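Club night rules: do we cap spring upgrades or not?

PlileoPete
19/03/2022
Pratavton indoor night is back on and we're still arguing about springs. Last January we had 188 darts on the floor and two people sulking in the hallway, all over one blaster. I say stock springs only indoors. Buy whatever you like for the park.

dartgoblin
Stock only? Half of us don't own a stock anything. My oldest one is mostly tape and regret.

Fiachra Nic Aodha
I'd go with a cap and a chronograph at the door. Haris has one. We did this at Pliston for almost 60 games and the only complaint was about the parking.

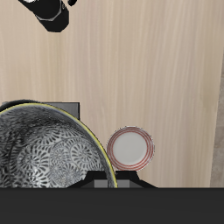 The trick is to test with the darts you'll be using. People turn up with heavy tips, pass, then swap to light ones and look very innocent for the rest of the evening.

Haris Petkov
My chronograph works fine as long as you don't breathe near it. Happy to bring it. I won't be the one telling dartgoblin he failed, though.

dartgoblin
I have never failed. I have been misread.

PlileoPete
A cap means a line at the door, and we only get the hall for 4 hours. Stock springs, no line. I don't see why this is hard.

Fiachra Nic Aodha
Because you own six stock blasters, Pete.

PlileoPete
Seven. Fine, try the cap once. Bring your own darts and write your name on them, I'm not sorting them again.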